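Last updated: November

Category: Halls and Hire > Checklists > Kitchen, Store and Back Rooms

Opening and closing inspection, Mekeck Hall
Checklist with comments from the last round

Use this list at the start of each season and again before the winter closure. Mark each line OK, Repair or Replace, and write a comment even when the answer is OK. "Fine" is not a comment. Keep the previous sheet next to you so that a fault marked last time is looked at again.

1. Outside and entrance

1.1 Steps and handrail. OK. Rail is firm at both ends. The lower fixing was tightened in spring and has not moved.

1.2 Door mat lies flat and does not catch the door. Repair. The corner nearest the hinge side lifts. Taped down for now. Tape is a trip hazard in its own right once it curls, so check it weekly.

1.3 Outside light and timer. OK. Timer moved back an hour. Anyone altering it should write the new setting on the card inside the meter cupboard.

1.4 Gutter over the entrance. Repair. Leaves at the downpipe end. Water drips on the second step and will freeze there.

2. Fire safety

2.1 Exits clear on both sides. OK inside. Outside the rear exit a stack of pallets had been left against the wall. Moved. Hirers must be told that the path counts as part of the exit.

2.2 Extinguishers in place, pin and seal intact. OK. The one by the stage had a coat hung on it. Coat hook needed nearby.

2.3 Emergency lighting test. Replace. Fitting number 9, in the passage, went out before the end of the test. The others stayed lit. Order the same Sendard fitting so the base plate can stay where it is.

2.4 Fire blanket in kitchen. OK. Pull tabs reachable without leaning over the hob.

2.5 Assembly point sign. OK, but the hedge needs cutting back before it covers the bottom line.

3. Kitchen

3.1 Cooker, hob and knobs. OK. All knobs turn and click off. Markings on the back left one are wearing away. Mark it with paint pen until a new one comes.

3.2 Fridge temperature. Repair. Read 11 degrees with the door properly shut, read again an hour later and no change. Do not use it for milk or cooked food. Notice put on the door. The seal is split along the bottom, and the Mavex part number is on the sticker behind the salad drawer.

3.3 Water heater. OK. Runs hot, no drip from the spout. Descale due before the spring lettings.

3.4 Sockets and leads. One kettle lead nicked near the plug. Cut off and binned. Please don't put damaged leads back in the drawer.

3.5 Under the sink. OK. Dry. Trap was replaced last year and the joint is still good. Bleach moved to the high cupboard, where it is supposed to live.

3.6 First aid box. Replace items. Burn dressings out of date, plasters nearly gone. Eye wash OK.

4. Main room

4.1 Floor. Repair. One board has sprung by the radiator. Not sharp yet. Keep chairs off it.

4.2 Folding tables. Open each one fully and lean on it. 2 failed, both with a leg catch that will not lock. Labelled and put behind the stage. They are not to come out again until the catches are changed, however busy the day.

4.3 Stacking chairs. OK. Stacks had been made too high again. The limit is painted on the wall for a reason and the wheels of the trolley will not take more.

4.4 Curtains and rail. OK. Left-hand cord is stiff. Dry lubricant only, as oil marks the lining.

4.5 Windows and restrictors. One restrictor missing on the car park side. Window kept locked until fitted.

5. Linen, clothing and lost property

5.1 Tablecloths and tea towels. Check for scorch marks, holes and damp before they go back on the shelf. A few of the tea towels have gone thin and should be cut up for rags.

5.2 Aprons. OK. Ties all present. Wash hot and iron only if a hirer has asked.

5.3 Lost property. Empty the pockets, shake each item out, fold it and lay it on the shelf with a label giving the month it was found. Long narrow folds suit the lower shelf, which is too shallow for anything squarer.

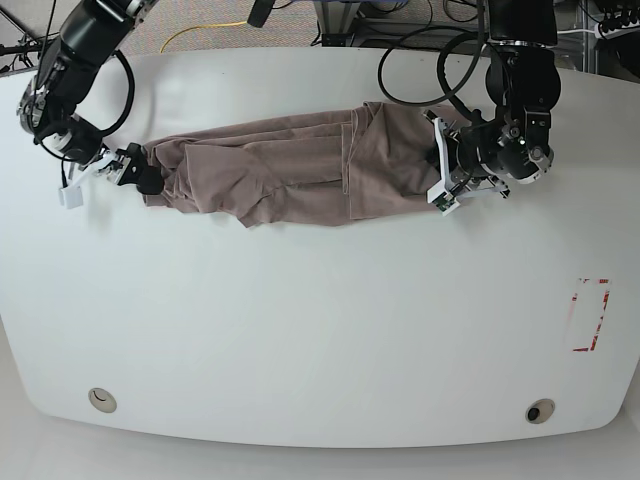
Check seams and cuffs for moth as you go, particularly on wool. Anything with signs of moth goes in a sealed bag and into the freezer, and the shelf gets wiped down before other things go on it. Items are kept until the next seasonal inspection and then passed on. Phones, keys and glasses go in the office drawer instead.

5.4 Shelf fixings. OK. The top bracket had worked loose and has been refitted with a longer screw.

6. Store and boiler cupboard

6.1 Nothing stored within reach of the flue. OK. Christmas boxes moved to the far wall.

6.2 Carbon monoxide alarm. OK. Sounded on test. Write the battery change on the casing.

6.3 Boiler pressure. OK. The Peng gauge sticks a little, so tap it before reading.

6.4 Ladder. OK. Feet sound. Chain it up after use.

7. Carry forward

Gutter, door mat, light fitting 9, fridge seal, first aid items, floorboard, table catches, window restrictor. Fridge and light fitting come first. The next check starts at 11 in the morning so that the outside items can be done in good light.

Contact the hall office | © Mekeck Hall | Back to top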